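**Ticket: success rate drop on kitchen table eval, Fellby arm**
Status: open, partly fixed
Component: Mulligan (policy), Garkisska (success labeler)
Priority: high, paper numbers depend on it

Short version: the new checkpoint scores way under the old one on the kitchen set and I don't believe it. Either the policy got worse or the labeler is lying. Logging as I go, sorry for the mess.

**Setup**

- Toy kitchen table, same item list as the September runs
- Mulligan, language-conditioned, trained on pooled teleop
- Method under test: subgoal relabeling. Instead of one instruction per episode we cut each episode at gripper open/close and write a short instruction for each piece
- Garkisska scores each rollout from the last image, yes/no
- 91 rollouts on the new checkpoint, scored overnight

What I expected: relabeled policy beats the whole-episode one on the two-step tasks, roughly ties on single pick. What the table says: loses on both. Single pick losing makes no sense, the data for those is basically unchanged.

**Mon 9:40**

Checked the dumb stuff first. Right checkpoint loaded, hash matches. Right normalization file. Control rate fine. Action chunk length is 10 in the config and 10 in the log. Camera order fine too.

Re-ran the offline check on held out episodes. Action error slightly better than old checkpoint. So the policy isn't obviously broken.

**10:25**

Went through the rollouts by hand. Took 4 marked "fail" where the instruction was a dish task. I'd call 4 of them okay. So all of them. Not a great sign for Garkisska.

Pattern looks like: label flips when the arm is still over the target at the last step. The scorer was tuned on episodes where the teleoperator backs off before stopping. Cut episodes don't back off, they end right at the gripper event. So the policy learned to stop there. Makes sense in hindsight, the relabeling changed what "done" looks like and the scorer never saw that.

Overhead views I'm using as reference for "arm in the way", gripper is at the green dish in both: 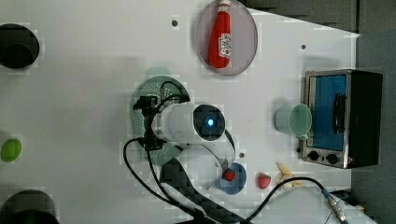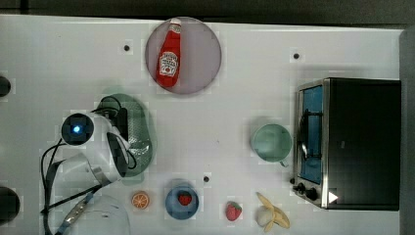 *4 min read*

Look at how much of the dish the gripper covers. If I only had one of these I wouldn't want to bet on grasp vs. hover either, and the scorer is a lot dumber than me. Ketchup on the plate is clear in both views, nothing blocking it, and that fits: ketchup task labels are the ones that mostly agree with mine.

Other thing, the mint cup. On its side in the first one, upright in the second. Our instruction says "the cup" for both and the scorer prompt has a line about the cup being "standing". That line came from an old task and got copied into every cup task. Removed it.

**11:50**

Patch 1: added a retract after the policy says stop. Scripted, straight up and back toward home, gripper held in whatever state it was in. Then the final image is taken.

Patch 2: scorer now gets first image + last image, was last only.

Patch 3: cup line gone from the shared prompt.

Did NOT touch the policy. Want to keep that fixed until scoring is sane.

**1:15 pm**

Retract script hit a joint limit on the far side of the table. Arm stopped hard, e-stop, reset. My fault, I had the retract height in the wrong frame (tool not base). Fixed. Now it checks the target pose before moving and skips the sideways part if it can't reach.

Also the cables. When the wrist turns all the way the loop hangs low and I don't love it sliding past the small stuff along the near side, strawberry and banana area. Re-clipped one. Doesn't change scoring but it could drag things and then we'd be blaming the policy for it.

**2:30 pm**

Re-scored old rollouts with patches 2 and 3 only, no retract obviously because those images are already taken. Agreement with my hand labels goes up. Still bad on anything where the gripper ends over the dish. Two images don't help if the second one is blocked.

So the retract is the real fix and the old rollouts can't be saved by rescoring. They need hand labels or a re-run. Ugh.

**3:10 pm**

Started re-running single pick with retract on. Early ones look right, label matches what I see on the table. Not posting a rate until the whole batch is in, last time somebody pasted a half-finished number into the draft.

One wrinkle: retract can itself ruin a result. If the grasp is weak the item falls during the lift. Is that a policy fail? I'm saying yes for "pick up" tasks and no for "touch" or "move to". Needs to be written down in the eval protocol, otherwise the two checkpoints get judged differently. The old checkpoint tends to retract by itself because its training episodes did.

Which means the baseline has to be re-run with the scripted retract too. Comparing new-with-retract to old-without is not fair either direction.

**Bug in the relabeler, seperate but related**

Cutting only on gripper events drops the last few steps where the arm backs away. Flusutau (the cutting script) has a `tail_steps` option, defaults to zero. Set it above zero and the last piece keeps its back-off. I'd like to train one with the tail kept. If that one stops cleanly without the scripted retract then the method is fine and the cut was just too tight.

**To do**

- [x] scorer takes first + last image
- [x] remove "standing" from shared cup prompt
- [x] retract with reach check
- [ ] re-run new checkpoint, all tasks
- [ ] re-run baseline with same retract
- [ ] hand-label the overnight set so we can report scorer agreement
- [ ] train with tail_steps on
- [ ] pick fixed cup pose per task and write it in the reset sheet
- [ ] pull the old table out of the draft until this closes

**4:45 pm**

Batch still going. Leaving the ticket open. If you pick this up tonight: don't use any Garkisska label from before patch 1 on the dish tasks, and check the home pose before you enable retract. Config is in the eval branch, I haven't merged teh retract bit yet.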